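Ticket 338: Flidus solver hangs at start-up on large node counts

Status: Closed
Component: Flidus, mesh partitioner
Machine: Gomville cluster, main queue
Priority: High
Opened: July 16, 2025

Problem as reported

A Flidus run that worked in May no longer gets past start-up. The job is accepted by the queue, the nodes are allocated, the banner is printed and the input file is echoed back. After that the log stops at the line "building partition table". There is no error message and no core file. The job sits there until the wall clock limit is reached and the scheduler kills it.

The same input runs to the end on 7 nodes. It hangs every time on 40 nodes. The executable was rebuilt after the May system update, using the same compiler flags as before. The input file has not been changed.

What we asked for

The full log, the module list, the output of the build, and the input file. All were attached by the reporter. We also asked for one run with the verbose flag set on the partitioner, and that was attached later as a separate file.

Entry 1

Read through the build output. Nothing odd. The MPI library is the one that the default module loads on Gomville. Flidus was linked against the shared version. The partitioner is the copy that ships with the source tree, not the system one.

The verbose log shows that every rank reads its own part of the mesh file and reports its cell count. The hang is therefore after reading and before the first time step. Rank 0 prints "gathering" and then nothing else.

Entry 2

Reproduced on our side with the reporter's input on 40 nodes. Attached a debugger to rank 0 and to a few others. Rank 0 is inside a gather call, waiting. Most of the other ranks have finished the gather and are sitting in the barrier that follows. One rank is still in the routine that packs its boundary list and is using a full core.

Left it alone over lunch. The same rank was still in the same routine afterwards, so this is a loop and not a slow step.

Entry 3

Tried the following, one at a time, going back to the original set-up after each:

Older MPI module. Still hangs.
Optimisation turned off. Still hangs.
Static link. Still hangs.
Mesh file copied to local disk on each node before the run. Still hangs.
Partitioner replaced with the system copy. Runs normally.

The last one narrows it down. The system copy on Gomville is newer than the one in the source tree. The reporter can use it as a workaround for now. Set the partitioner path in the build configuration to the system directory and do a clean build. An ordinary rebuild is not enough, as the old object files are picked up again.

Entry 4

Reporter confirms that the workaround gets the job past start-up. They ask whether results from the May runs can be trusted. Answer given: yes, as far as this fault goes. If the partitioner gets through, the partition it produces is valid. The fault is in how it decides it has finished.

They also mention that a colleague sees the same hang on Saengthong, with a different mesh. Asked for that log too.
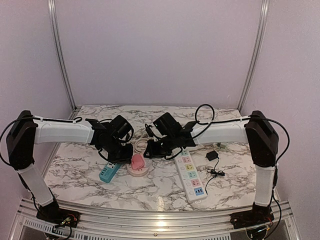
Entry 5

Log from Saengthong received. Same stopping point, same verbose output up to "gathering". The mesh is smaller but it has been split into more pieces, so some ranks end up with very few cells.

That fits what we see in the code. When a rank has no neighbour on one side, the packing loop looks for the end marker of an empty list. The marker is only written if the list has at least one entry. With empty memory after the list the loop stops by luck. With anything else there it wraps back to the start and goes round again. The May update changed the default memory allocator on Gomville, which would explain why the same input used to get through.

Entry 6

Patch written. It writes the end marker whether or not the list has entries, and adds a check that stops the run with a message if the loop passes the length of the list. Tested on Gomville with the reporter's input on 7 and 40 nodes, using the partitioner in the source tree. Both ran to the end. The residuals agree with the reporter's May output to the number of digits printed.

The Prinside pre-processor uses a copy of the same packing routine. It has not been seen to hang, but it has the same fault, and the patch has been applied there as well. A separate ticket is open for the Prinside release.

Entry 7

Reporter has built from the patched branch and removed the workaround from their configuration. Runs complete on Gomville. The colleague on Saengthong has also built it and reports no hang.

Resolution

Fixed in the development branch. The fix will be in the next Flidus point release. Users on older releases should either apply the attached patch or build with the system partitioner, as in Entry 3.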